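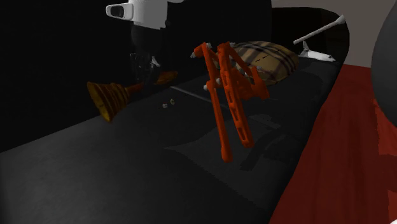

Sawsan Mahasneh wants to know whether it's the physics or our code, and she asked me to put everything in one place before anybody touches the settings again. Fair enough! So this is ticket 349, reopened, and I'll try to keep it in order this time.

**Project:** Clekville robotics club, simulated pickup task
**Opened:** Dec 14, 2019
**Status:** open (again)

**What happens**

I load the sofa scene, send the arm to its hover pose, and it sits there nicely, fingers open, off the cushions. Then I tell it to go for the plunger. The orange fingers come down, close on the handle, and the handle slides right out as soon as the arm lifts. Over and over. The plaid pillow is no trouble at all, and I was so ready to blame the pillow.

**Tried so far**

- Restarted the simulator. Same.
- Raised the finger friction from 3 to 9. It held a bit longer, then the plunger spun around and dropped.
- Ran it on the Dudley laptop in case mine was the problem. Nope.
- Took out the two little cubes near the handle (Boutros branch only, they're still in main). No change.
- Slowed the lift way down — this one helped! It got the plunger up on 16 tries before I quit for dinner, and dropped it on more than half of them later on the way to the drop spot.

**What I think**

The handle's collision shape might be skinnier than the handle we see, so the fingers stop too early. I haven't checked. If somebody knows how to turn on the collision view without crashing the thing, please write it here, I've lost that note twice.

**Next**

Sawsan is going to look at the mesh file tonight. I'll rerun the slow lift with friction back at 3, so we're only changing one thing at a time (yes, I know, I got told). We need this working for Okberg in March, so please don't close the ticket until the plunger stays put all the way to the drop spot.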